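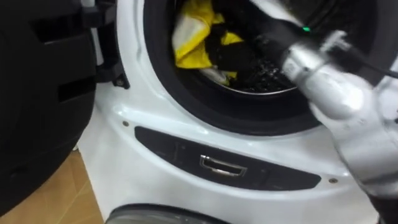
Five years is what they told us the last one would do as well, and it was on the tip in under two, wrote one reader from Skarkside when word got out about the new Fledix repair promise. It is a fair place to start.

Home | News | Money | Letters | What's On

Fledix, which sells washing machines and dryers through its Skulbridge showroom, says every front loader bought from this December will come with a five-year repair plan costing £179, paid up front. The firm calls it "peace of mind for busy households". The small print is less soothing.

The plan covers the motor, the pump and the control board. It leaves out door gaskets, hinges, hoses and drawers, which are treated as wear and tear. Anyone who has mopped a kitchen floor at ten at night will know how often it is the seal that goes. A blocked filter is also the owner's problem, and if an engineer comes out and finds one, the visit is charged in full.

Then there is the matter of getting anybody to turn up. Fledix says repairs in Skulbridge will be handled by Kinoshita, a contractor that already looks after the machines in several blocks of flats at Skarkside. Tenants there have complained of waiting nearly 2 weeks for a first visit, and longer when a part has to be ordered. Kinoshita says it is taking on more engineers but would not say how many, or when they would start.

Asked whether customers could claim money back for launderette trips while they wait, Fledix said each case would be "looked at on its merits". There is no mention of it in the terms.

Shoppers may also want to remember that they have rights against the seller if goods turn out to be faulty, plan or no plan. The leaflet on the showroom counter does mention this, on the back, in grey type under the opening hours.

Fledix says the plan is optional. On its order form the box comes already ticked.

Contact the newsdesk | Copyright Skulbridge local news pages | Back to top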